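How to look after a long concrete path with trees on one side

Written by Orathai Limsakul for the Ondham path group, 8 May 2026

I am caring for the long straight path at Ondham since three years. Before, I thought that concrete needs no care. Then I spent one full March repairing what I did not clean in time, and I changed my mind. This page explains how I do it now. You can use the same method on a driveway or a yard, only it will be faster.

What you need

A stiff outdoor broom and a softer one
A flat shovel and two buckets
A wire brush
Chalk, the thick kind for children
Ready-mix repair mortar for outdoor concrete
A steel trowel and a wooden float
Gloves, knee pads and a dust mask

I buy the mortar from Jaidee in town, but any outdoor repair mortar will do. Read the bag, please. The mixing is different from one maker to another.

Step 1. Walk the whole path first

Go without tools, only with the chalk. Walk one time in each direction, because some cracks are easier to see when the light comes from the other side. Early or late sun is best. Where the trees throw their shadow on the path, walk slowly and look two times. Small holes hide very well there, and the spots of sun between the leaves confuse the eye.

Draw a circle around each bad place. Write S next to it for sweeping, R for repair.

Step 2. Mark where the loose gravel lies

Gravel on the surface is the first job. Feet and wheels push it into the concrete like sandpaper, and for bicycles it is slippery. Coarse pale grit like this, scattered across the path, gets an S from me. After sweeping I look again and decide if it needs also an R.
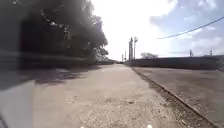

Step 3. Sweep toward you, not toward the curb

It is tempting to push everything to the curb and leave it. Please don't. The next rain carries it back, and the line along the curb fills up until the water has no way to go. Pull the gravel into small heaps, lift it with the flat shovel and keep the clean stones in one bucket. My neighbor Wiroj takes them for his plant pots.

Use the soft broom for the last dust. Start under the trees and finish on the open part.

Step 4. Clean the broken places

A pitted patch has always some weak concrete in it. Brush it with the wire brush until no more pieces come off. Tap the edge with the handle of the trowel: a hollow sound means you must open the hole a little more. Pick up also single stones, even when they look harmless. The hairline cracks you can leave, but the pits in the middle, where everybody walks, should be filled before they grow. 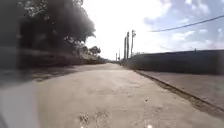

Wet the clean hole with a little water and let it soak in, so that the surface is damp but has no puddle. Mix only as much mortar as you can use in the time given on the bag. Press it firmly into the corners with the trowel, fill it slightly too high, then level it with the float.

Step 5. Protect and wait

Cover each repair with a damp cloth and put a board over it, raised on two bricks. In full sun I wet the cloth again at noon. I keep people off for 5 days, although the bag permits less.

How often

I sweep every second week, and after each storm. Repairs I do once in the year, in dry weather. If you find a crack that gets wider from one visit to the next, mortar will not help for long. Ask somebody to look at the ground below, and at the tree roots also.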